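Budget for a small arm + tabletop machine, what am I missing?
Posted in Automation / Buying and planning

flirk_bench
Planning a one-arm cell for our snack counter at Flirkwood. Arm with a two finger gripper, plus a tabletop machine it has to work next to. Quote from Gendmont is 2,666 for the gripper and mount, arm is leased. Boss wants one total by Sunday. What do people forget to put in? Never bought any of this before.

Rathore
Power. Everyone budgets the arm and then theres no money for supplies, cables, plugs. Check the plug on every machine before you order, imported ones often come with round pins and you'll need adapters or a new cord. I spent 124 on that stuff alone. Also get a machine with a proper emergency stop, and price a second one for the arm. Spare finger pads too, we go through 7 a year.

tonk77
just buy used

Grelavis
Agree on power, less so on used. Measure the bench first. You want open surface between the machine and the pickup tray so the fingers can turn, we ended up paying for a wider top, up to 40 extra per foot. Wrapped food: ask for a trial before you pay, clear plastic is a pain to grip and to detect. Ours is laid out like so, machine left, tray on the right, electronics at the back.
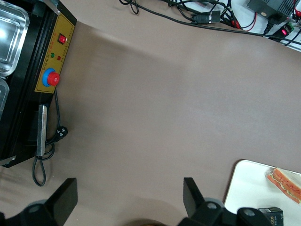 Bookmarking for the adapter tip, says flirk_bench, and does the leased arm usually come with its own stop or is that extra agian?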